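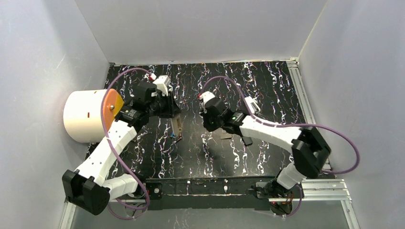
The quota was 128 good ones by six o'clock, and at half past three Khải Hoàng had 87, of which the reviewer upstairs would throw out a few for what she called hesitation.

"It's a battery," he had told her in November, when he was new at Zernden and still argued. "I was thinking about which way it went."

"Think before you press record," she wrote back. "It learns the thinking too."

So now he thought first. He sat with his hands in the controls, looked at the little screen, and decided everything about the next 34 seconds of his life. Then he tapped the pedal and did it as though he had been born knowing how.
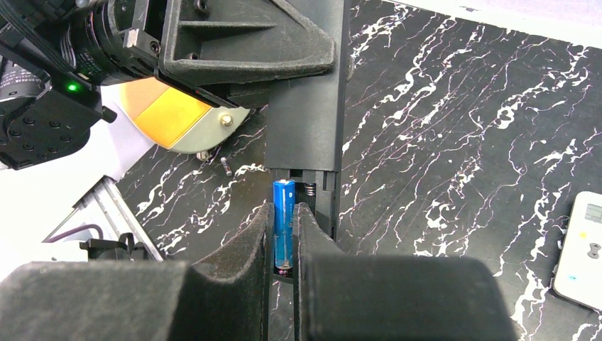

Battery task, wrist view.

The model they were feeding was named Ikus. Ikus had already seen over five thousand batteries go into holders and could, on a good morning, do it alone. On a bad morning it brought the battery to the spring, stopped, backed off a finger's width, and came in again a little to the left. Visitors found this charming. Dalgleish, who ran the floor, wanted it gone by spring.

Khải recognized it right away. He did the same thing with his front door key. He did it with parking spaces, and with his mother's phone calls, his thumb drifting over the green button and away and back.

"Where's it getting that?" Dalgleish asked, standing behind his chair.

"Hard to say," Khải said. "Lot of data in there."

Dalgleish watched him do one. It was clean and quick. He watched another, grunted, and went off to bother the drawer people.

Number 90 went fine. On 91 the battery was nearly at the spring when Khải's hand stopped, backed off, and came in a little to the left. He looked at the two keys on the desk, K for keep and D for discard. Upstairs she would probably catch it.

He pressed K and reset the arms.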